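The Long Way Up for Rerka

Last updated: September
Reading time: 5 min

Ginevra Villa signed her first professional contract at the kitchen table of her coach's apartment, with a pen that had to be shaken to get the ink moving.
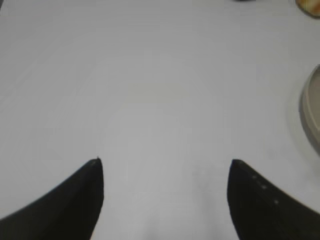 She was 17, she had just finished a shift at her uncle's hardware store, and the club offering the contract could not afford an office. Six seasons later she is captain of that club, Rerka, and on the first weekend of the new season she will lead the team out in the top division of women's soccer for the first time.

Rerka is a small town with a paper mill, a rail stop and a soccer ground that sits behind the fire station. The biggest home crowd last year was 1,909, for the final match against Drellier. In the second division most games drew far fewer. The stand on the east side seats 900 and the rest of the crowd watches from a grass bank, which gets slick in winter. The league has allowed the club to keep playing there for one season while it adds seats and replaces the floodlights.

"People ask if we're worried about the ground," says Tiziana Donati, the head coach. "I'm worried about our left side. The ground is somebody else's job."

Donati took over when the team was in the third tier. She had been an assistant at Caputo, a much bigger club, and had been passed over there for the top job. Rerka offered her less money and two training sessions a week on a field shared with the high school. She asked for a third session and got it after a month of phone calls. The team finished fifth that year, then second, then first.

Her sides are not hard to describe. They defend in two lines of four, they give up the ball without much fuss, and they are very good at corners. Of the goals Rerka scored last season, more than a third came from set pieces. Annunziata Lombardi, a center back who is 31 and teaches math in the mornings, scored seven of them.

Lombardi nearly left last summer. The move up to the second division had meant longer bus rides and more evenings away, and her school had offered her a full timetable. She told Donati she would play until Christmas. By Christmas the team was top of the table and she had stopped mentioning it. She will keep teaching this season, three mornings a week, and the school has moved her classes so that she can be at training by one.

About half the squad is now full time. For the others the club has found part-time contracts that run alongside jobs or college, and pay has gone up across the board. Remo Marchetti, the general manager, won't give the wage bill but says it is the lowest in the division, and that he expects it to stay the lowest. The main sponsor, Plerimo, has signed on for another two years. Marchetti spent most of June on the license application and the rest of it trying to find apartments for new players in a town that doesn't have many.

There are five new players. The one who has drawn the most attention is Jintana Suwannarat, a 23-year-old winger who arrives from Drellier on a two-year deal. She was on the losing side in that last match of the spring, when Drellier needed a win to go up and Rerka needed a draw. She hit the post after ten minutes and set up the goal that put her team ahead.

What followed is the reason Rerka is in the top division. Villa tied it just before the hour with a shot from the edge of the box that took a deflection. Drellier pushed everybody forward, and with 3 minutes left Lombardi headed in a corner at the near post. It ended 2–1.

"I didn't talk to anyone for two days," Suwannarat says. "Then Tiziana called and I thought it was the wrong number."

Donati had wanted her for more than a year. Rerka had been short of pace out wide, and the coach thinks that teams in the top division will leave more space behind their fullbacks than second-division teams did. In preseason Suwannarat has played on the right, with Villa tucked in behind the striker, and the results have been mixed. There was a comfortable win over a regional side, a goalless draw, and then a 4–0 loss at Caputo in which Rerka barely had a shot.

Donati showed the whole of the Caputo game to the players the next morning, all 90 minutes of it, and stopped the tape mostly for throw-ins. Four of the attacks that hurt them started with a throw-in of their own near the halfway line. They have worked on that since.

Villa remembers the loss for a different reason. She had been marked by a player who once trained with her in a youth camp and had gone on to play abroad. "She was just quicker to everything," Villa says. "I'd get the ball and she was there. I need to decide earlier what I'm going to do with it. I've been working on that with the coaches, first touch and then move, over and over. It's pretty boring."

She still helps out at the hardware store in the off-season. Her uncle has the team schedule taped beside the register and has already marked the home games when he plans to close early.

The opening fixture is away, a five-hour bus ride, and the club will stay overnight before a league match for the first time. The first home game comes a week later, against Caputo. Season tickets for the stand have sold out – the grass bank is still pay at the gate, with kickoff at 3 p.m. and the gates opening at 1:30.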